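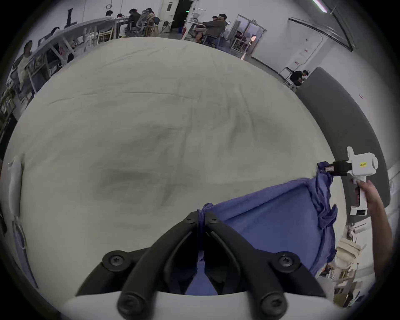
Half the data, better folding: a nice result from the cloth group

I've been sitting on this one since January, and now that the write-up is finally out the door I'm allowed to talk about it. So, hello! The cloth group at Pluststead has a result, and it's one of those results that made me go back and look at my own work with a bit of a sinking feeling.

Short version for people who are reading this in line for coffee: we threw out more than half of our demonstrations, trained the same model on what was left, and the robot got much better at handling clothes it had never met.

Longer version follows, with apologies to Heino Sepp, who asked me to keep it to a paragraph.

Where the data comes from

If you've walked past our tables in the last year you've seen how we collect. Two hand-held grippers, one in each hand, each with its own camera, and a garment on the table. You pinch, you pull, you lay it flat, you fold. No arm in the loop at all while you're collecting, so it goes fast, and your wrists do the things wrists know how to do. Later on the recordings get lined up and turned into gripper paths that our two-armed station (everybody calls it Pirngate, after the bus stop, don't ask me) can follow or learn from.

We had 2572 of these recordings by the time collecting stopped. I made a good few of them myself and I can tell you that after a long afternoon of shirts you start dreaming about hems.

And the model we trained on all of it was... okay. It could fold the things it had practiced on. Give it something new and it would grab a corner very confidently, grab another corner very confidently, and then drag the whole thing into a rope. I watched it do this to a perfectly good pillowcase over and over.

What Nayeli noticed

Nayeli Bedoya was the one who sat down and watched the recordings at quarter speed, which I wouldn't wish on anyone. She was looking for bad grasps. She didn't find many. What she kept seeing was a difference in how people used their second hand.

In some recordings, both hands hold the cloth and there's a moment where it's pulled gently tight between them. You can see the fabric go from crumpled to a straight line from one set of fingers to the other. Then the hands move together. In other recordings the second hand grips but it's just sort of along for the ride: the cloth sags between the two grippers the whole time, and the first hand does all the work. People still get the garment flat that way. You and I can do it because we're constantly peeking and fixing with little nudges. The robot copies the nudges without having any idea what they're for.

So her idea was to sort the recordings by that one thing. Is there a stretch where the cloth is held at both ends and pulled snug before the big move begins? If yes, keep it. If no, out it goes, even if the final fold is beautiful.

Vratislav Halás wrote the piece of code that makes the call. There's no force sensor in the hand-helds, so it works from what the cameras see plus the distance between the two sets of fingers. Once both grippers are closed, the code follows that distance. If it grows and then levels off while the cloth between them straightens out, that counts as snug. If it wanders around, or the cloth stays slack, it doesn't. He'll tell you it's crude. It's a short script, and it runs overnight on one machine, and I like that a lot more than another big labeling project.

We've been calling it the Bedoya cut around the lab. Nayeli hates this, so naturally it's in the title of the write-up.

The numbers

After the cut we had 1253 recordings left. I'll admit I was against it! It felt terrible, watching all those afternoons drop out of the folder, and several of mine went with them. (Okay, a lot of mine. I'm apparently a sagger.)

Then we trained again. Same model, same settings, same number of training steps, and the only thing that changed was the folder it read from. For the test, Clotilde Leclerc brought in 15 garments and linens that had never been on our tables and kept them in her office until test day so none of us could practice. Each one got dropped on the table in a heap, and the robot had one try at getting it flat and folded in half.

Trained on everything, it managed seven of the 15. Trained on the smaller set, it managed all but two.

The two it missed were a slippery scarf and a fitted sheet. I can't fold a fitted sheet either, so I'm not holding that one against it.

We also ran the check you're already thinking of, where you throw away the same number of recordings at random and see if plain smallness is doing the job. It isn't. The random small set did a little worse than the full set, and it made the same rope out of the same pillowcase. Bijan Zarei insisted on that check before he'd let his name go anywhere near the write-up and he was right to.

What it looks like when it works

The thing I'd love for you to see is the pause. With the new model, the arms close on the cloth, draw apart, and then there's this tiny hesitation before the fold starts. Nobody programmed it. It's just there in the recordings that survived the cut, because people pause there too, and the model picked it up. The first time I saw it I thought the station had frozen and I reached for the stop button.

It's slower. I should say so, because somebody always asks. A fold takes longer than before, mostly from that pause and from the arms spreading wider. For us that's fine. If you're running a laundry it might not be, and Heino is looking at whether the pause can be shortened without losing what it does.

Things we don't know yet

All of this is on one kind of station, with one kind of gripper fingers, and mostly on thin woven stuff and T-shirts. Thick towels barely change shape when you pull on them, so Vratislav's code has a hard time telling snug from slack, and it threw out some towel recordings that looked perfectly good to me. Knits have the opposite trouble. They keep stretching, the distance never quite levels off, and the code gets suspicious. He has a version in the works that judges each fabric on its own terms, but it's not in the write-up and I've been told firmly not to brag about it.

Fifteen items is also a small test. We know. Clotilde is putting together a bigger pile, and the group at our Wotemgate site is going to run the whole thing again on their own arms with people who weren't part of the collecting. I'm really curious about that one, seeing as their folks learned to use the hand-helds from a different set of instructions than ours did. If their recordings are mostly saggers the cut might leave them with hardly anything to train on.

There's a question hanging in the background about whether we should have been collecting differently from the start. Nayeli thinks we can just tell people: hold both ends, pull until it's straight, then go. We tried it for an afternoon with new collectors and nearly everything they made passed. Bijan worries that if everybody does it exactly the same way we'll lose the variety that helped with the odd shapes. They've been arguing about it happily at lunch for weeks and I've stopped sitting between them.

If you want to try it

The filtering script is on the group's shared drive, in the folder named snug, along with a short note from Vratislav on how to set the two thresholds. Start with his defaults. If you work with hand-held recordings of anything floppy (bags, cables, sheets of foam) we'd be so glad to hear what it keeps and what it tosses. Send the odd ones to Nayeli, who collects them.

And if you'd like to see the station running, come by the cloth tables after lunch, when Heino usually has it going. Bring something to fold. Clotilde would like her scarf back by the end of the month, so it'll need a replacement.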